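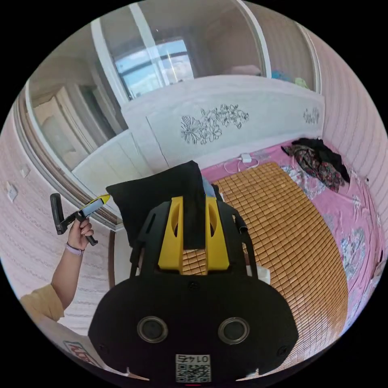 Maglaya bamboo sleeping mat, double size

I bought this mat in January 2018, before the hot months, and I have slept on it for nine weeks now. It is made of small tan tiles in a tight grid, and I lay it over my usual pink flowered sheet.

Comfort: The first two nights felt hard. After that I got used to it, and my back stays much cooler than on cotton. I still need a soft cushion at the head of the bed for reading.

Care: I wipe it with a damp cloth and let it dry in the shade. Folded clothes can lie on it without picking up any dust.

What I like less: it is heavy to lift when I change the sheet, and long hair gets caught between the tiles sometimes. The smell was also quite strong in the beginning - like dry grass.

I paid 28 pounds at Storkmont. For a warm room I would buy it again.

Mackenzie Grewal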